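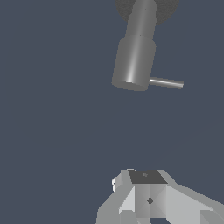
The Rerberg open day was a public demonstration of robot control software held by the automation firm Bona at its Rerberg site on 17 December 2019. It is remembered mainly for the first showing of Prevo, a program meant to learn handling tasks in a simulator and then carry them over to a working arm. The company called the event a success. Several of the people who attended have described it in cooler terms, and the claims made there are still disputed.

Background

Bona had sold conveyor controls and machine guards before it moved into robotics. Its first work on Prevo began in July of the previous year under Wilmer Llanos, who had argued inside the firm that teaching an arm by hand took too long for small production runs. The usual method, in which a technician moves the arm from point to point and saves each position, could tie up a cell for days. Llanos proposed that most of this be done in software, with a modeled gripper and modeled parts, so that the real machine would be needed only at the end.

The idea was not new, and Bona never clearly said what set its version apart. Early sales sheets spoke of "instant skill transfer," a phrase that was dropped before the open day and has not been used since. A later sheet promised "reduced setup time" without saying what it was reduced from.

The program

Visitors were received in groups of 35. Each group heard a short talk by Llanos, watched the simulator on a wall screen, and was then led through to the test cell. The full visit was planned to last 3 hours, with much of that time given to the talk and to a lunch. Company records put total attendance at 600, a number that has been questioned on simple grounds: groups of that size, on that schedule, could not have brought so many people through the building in one day unless several were running side by side, and the printed program shows no sign of this. Bona has said that the total includes people who followed the event on a video link.

The simulator portion

The wall screen showed rendered views of a gray gripper and a stepped metal cylinder with a thin peg on its side, set against plain slate blue. Graphics of this kind are common in the field. Flat shading and a bare background keep the computing load low, and looks have little to do with whether the physics underneath is any good. Still, some guests who had come expecting a factory floor were puzzled by how little there was to look at.

The talk described an approach task, in which the gripper must line up with a hanging part before closing on it. A side peg makes this harder than it sounds. A smooth cylinder can be gripped at any turn around its length, while one with a peg leaves a section where the fingers cannot close cleanly. According to notes taken by Milagros Usuga, a controls engineer who attended as a guest of a customer, the presenters gave a success rate for the simulated task but did not say how many trials it was based on, how far the starting positions varied, or what counted as success. Usuga asked about the last point and was told that the gripper had to "reach a stable state." She wrote that this could mean holding the part or simply stopping.

The live cell

The second half of the visit was the one most people had come for. A real arm was to repeat the task with a machined copy of the part. Accounts agree that it was shown 4 times to the first group. They agree on less after that. Llanos has said that every attempt was completed. Ngan-ling Chow, who wrote up the day for the trade newsletter Agudelo, reported that an operator stepped in on one attempt to reset the part on its mount, and that the program was started again without comment.

Chow also noted that the mount stood in the same place each time. This matters more than the reset. If the part never moves, a stored set of positions will do the job as well as any learned behavior, and an audience has no way to tell the two apart. A fair test would have shifted the mount between attempts, preferably by the hand of a visitor. Chow says she asked for this and was told that the safety rules for the cell did not allow it. The rules may well have said so – cells with guests standing nearby are often restricted – but nothing prevented the staff from moving the mount themselves.

Reception

Coverage was light. The Agudelo piece ran under a neutral headline and was mostly concerned with the missing figures. Aníbal Chávez, then head of sales at Bona, replied in the next issue that an open day "is an invitation, not an audit," and that full results would be supplied to serious buyers. No such results have been published. Two customers are known to have taken trial licenses, and neither has spoken publicly about how the software performed.

A kinder view was given by Ulises Inga, who teaches machine maintenance and brought a class to the afternoon session. Inga held that the simulator was useful for teaching whatever its value in production, as students could see an approach go wrong without bending anything expensive. He was less sure about the live cell and advised his students to write down what they had seen separately from what they had been told.

Later events

Bona held a smaller event at the same site the following July. The hanging cylinder task was left out, and visitors were shown a tray sorting job instead. The firm gave no reason for the change. Prevo was later folded into the company's general control package, where it is listed as an optional planning tool. The current manual recommends that all positions made in the simulator be checked by hand on the real arm before use, a step that the original talk had presented as the one Prevo would remove.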